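The Key Board

She had been at the Stoltach building for three weeks before they let her close up alone. The man who trained her wrote the steps on the back of a delivery slip. Lights, back door, heat down, keys on the board, front door. He underlined keys on the board and then underlined it again.

The board was in the hall past the stockroom, a big gray panel fixed high on the wall. Whoever put it up must have been tall. She had to go up on her toes to reach it, and on days when her shoulder was bad she went and got the step stool.

The white hooks had come in a pack from Fenero, along with a sheet of labels that were never used. You were supposed to know. The loading gate was on the left, then the storage cage, then the offices, then everything else. Everything else was the heavy one. It held keys to rooms that had been knocked together years ago and to a truck the company had sold.

On her second Sunday alone she got to the end of the list at ten past six and the office keys were not in her pocket.

She checked her coat. She checked the bag with her lunch box in it. She went back through the stockroom and looked along the shelves, moving the Belkadi cartons out one at a time and pushing them back. She looked in the bathroom, on the edge of the sink, and in the trash under the paper towels.

Then she sat down on a carton and thought about what it would cost. The last person to lose the office set had paid for new locks on the whole floor. It was 1000 dollars, taken out of his checks. She had heard the story from two people, and they both said 1000, so she believed it.

She had 30 dollars until Friday.

She got up and walked it again from the start, the way her mother used to make her do with a lost mitten. In at noon. Coat on the chair. Kettle. She had opened the first office to let some air in, and then the phone rang – it was Tredance, asking about the pallets – and she had gone to find the order book.

She found the order book where it always was, on top of the filing cabinet. The keys weren't under it. They weren't behind the cabinet either, though she got down on the floor with her cheek on the tile to make sure.

It was nearly seven by then. She turned the hall light on and went to look at the board.

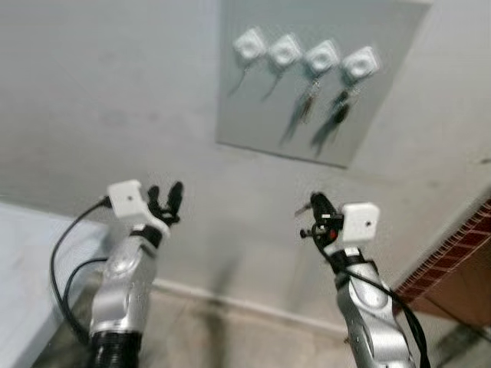 The office keys were on the third hook, hung over the top of the spare office set, with the strap twisted into the others so that the two sets looked like one. She must have put them up when she came back from the phone call, without looking, on the first hook her hand found.

She stood there a while. Then she got the step stool and took both sets down and sat on the top step with them in her lap, picking the strap loose. It took longer than it should have. Her fingers were cold and she had let her nails go.

When she had them apart she hung each one where it belonged and pulled down on it once to be sure of the hook.

She thought about the labels. The sheet was still in the drawer under the kettle, she had seen it there, with a pen that worked. She could write them out in a few minutes. But it was not her board, and the man who trained her had been there 3 years without needing any, and he would see them first thing Monday and ask her why.

She turned the heat down. She turned off the hall light and went out by the front, and at the bus stop she put her hand in her coat pocket to check for the keys before she remembered they weren't supposed to be there.

The bus was late. She went over the list again while she waited. Lights, back door, heat, keys, front door. When she got to the end she couldn't remember locking the back door, so she picked up her bag and crossed the street again to try the handle.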